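Equipment Review: Trusero Two-Arm Bench Kit
Levside Community Workshop, Equipment Reviews

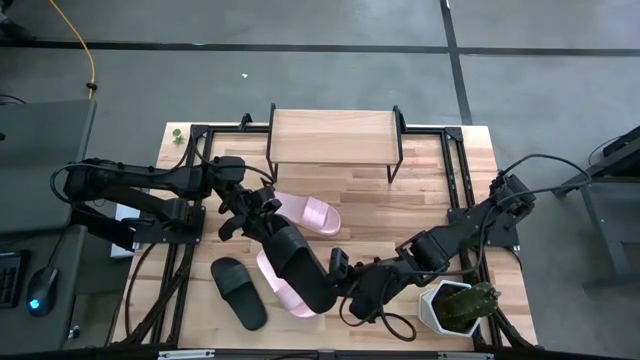
The Trusero kit was purchased in April for $3000, together with the optional extrusion frame at $599. Members assembled it over several evenings under the supervision of Abílio Baptista. The review covers assembly, daily use and suitability for a shared space.

Assembly

The printed manual is adequate for the arms and poor for the frame. Rail lengths are labelled in one drawing only, and two of our brackets were supplied without fasteners. Replacements came from Willems without charge. Members should allow 15 hours for the complete build, including calibration.

Operation

Our standard exercise is the sorting and pairing of household goods. Footwear has proved a useful test. The black grippers manage the strap of a slide sandal well when the approach is from the side, and less reliably when the sandal lies at an angle to the rail. Placing an item on a low wooden shelf requires a slower speed setting than the default. Potted plants should be kept outside the programmed path of either arm.

Cable management is the principal weakness. The black cables hang in loose loops near the joints and extend over the work surface. The supplied clips are too small for the bundle, and a sleeve should be budgeted for.

Software

The Turnamia control package installed without difficulty. Recorded motions are saved to a local drive and may be labelled by the user. The colour coding of error messages is not explained anywhere in the documentation.

Recommendation

The kit is recommended for workshops with a dedicated bench and at least one member experienced in wiring. It is not recommended as a first project. A single-arm version is offered at $889 and may be the more sensible purchase for a home garage.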